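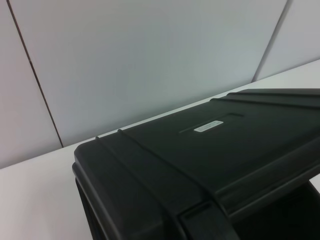

PARTE II — ACONDICIONAR E TRANSPORTAR

Capítulo 18
A mala rígida e as suas ilusões

Última atualização: 3 de janeiro de 2018

Poucos objetos inspiram tanta confiança como uma mala preta de plástico rígido. Tem nervuras na tampa, cantos arredondados, um rebordo grosso, e fecha com um estalido que soa a competência. Quem a compra sente-se de imediato uma pessoa organizada. A sensação costuma durar até à primeira abertura no destino, quando se descobre que o conteúdo viajou por conta própria.

No capítulo anterior tratámos das caixas de cartão, que pelo menos não prometem nada. A mala rígida obriga-nos a outro cuidado. A casca protege do que vem de fora: pancadas, peso empilhado, o funcionário que arruma a carga com o pé. Do que acontece lá dentro encarrega-se a espuma, e da espuma encarrega-se o leitor, que até aqui talvez julgasse que ela vinha só para encher.

Comecemos pela etiqueta, assunto que os alunos desprezam e os armazéns veneram. Uma etiqueta branca sobre tampa preta encontra-se depressa. Lê-la é outra conversa. Siv Fagerlund, que durante 19 anos geriu o depósito da Halgate, recusava qualquer mala cuja etiqueta não se lesse de pé, a um passo de distância, sem óculos. Perdeu algumas amizades e nenhuma mala.

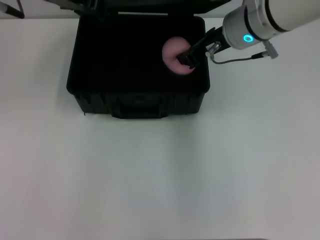
A segunda regra da casa era igualmente impopular: primeiro limpa-se a mesa, depois abre-se a mala. Uma superfície clara e desimpedida mostra logo a peça pequena que saltou, o parafuso que não era nosso, a migalha de espuma que anuncia o fim próximo do forro. Abrir uma mala em cima de papéis, chávenas e outras malas é um método excelente para perder coisas sem sair da sala.

A mala deve ficar com a frente voltada para quem trabalha e a tampa bem levantada. Parece uma instrução para crianças. Edvin Viklund, no manual interno da Dalen, dedicou-lhe duas páginas e um diagrama, depois de uma tampa mal aberta lhe ter caído sobre os dedos em setembro. O diagrama é bom; o tom, um pouco pessoal.

Chegamos então à pergunta que ocupará o resto do capítulo: onde pôr um objeto pequeno e redondo numa mala grande? A resposta espontânea é «em qualquer lado, cabe». Cabe, com efeito, e é esse o problema. Um objeto redondo pousado sobre espuma lisa aceita todos os convites para passear. Convém dar-lhe uma cavidade à medida, ou então companhia que o segure. 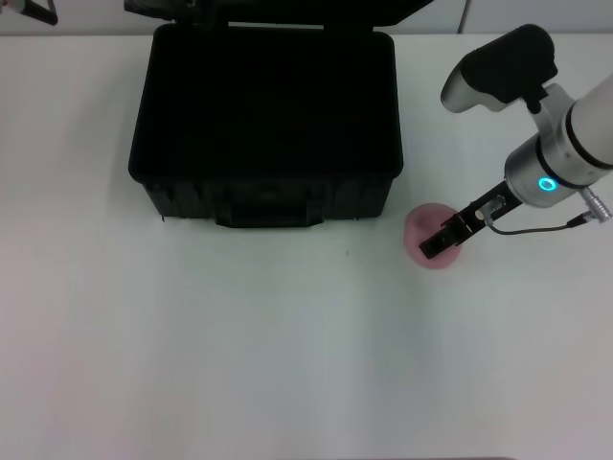

Fig. 18.1 — Mala aberta sobre a mesa, com a pega rebatida à frente; à direita, o objeto redondo cor-de-rosa.

Antes de avançar para a secção 18.1, o leitor deve ter à mão uma mala rígida, um objeto redondo que não lhe faça falta e uma fita métrica. Meça o interior da mala com a espuma colocada. As medidas de catálogo referem-se por vezes ao exterior, e muita gente só dá por isso com a tampa a meio caminho.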